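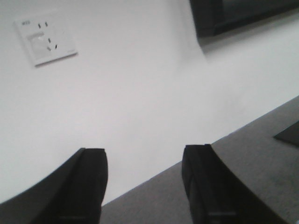

White wall, gray floor, one outlet. The back room as of this week.

So the back room is finally at the stage where I can stand in the doorway and not wince! I've been promising you all an update since May and kept putting it off, mostly because there was nothing to report except more boxes.

The wall is the big thing. It used to be a sort of mustard (the last people loved mustard, the bathroom had it too) and I went over it with a white from Madigan that I picked in a hurry on my way home. Three coats. I did wonder if plain white would feel cold, but the light coming in makes it go a little gray toward one side in the afternoon and I've decided I like that. Aoife Ní Mhurchú came by with coffee and voted for a soft green, and she's still voting for it, by text, most mornings.

Now the outlet. I took the cover off to paint behind it and scrubbed it in the sink with dish soap, and it came up so clean that it made my second coat look dingy, which is how I ended up doing a third. If you're painting a room, turn the power off at the breaker first, then take the covers off and tape each screw to the back of its own cover. I lost one down a heating vent and spent 9 dollars replacing a whole pack.

Next up is the desk. I want it on this wall so the lamp cord doesn't have to cross the room, but the one I like is 56 inches wide and I keep changing my mind about which way it should face. Cúc Bạch has offered me her old one for 80 dollars – solid, heavy, a bit scratched on top – and I'm going over to measure it before I say yes. There's also the question of the floor. I'm leaving it gray for now, maybe with a rug, and if anyone has found a decent flat one that doesn't slide around, please leave me a comment!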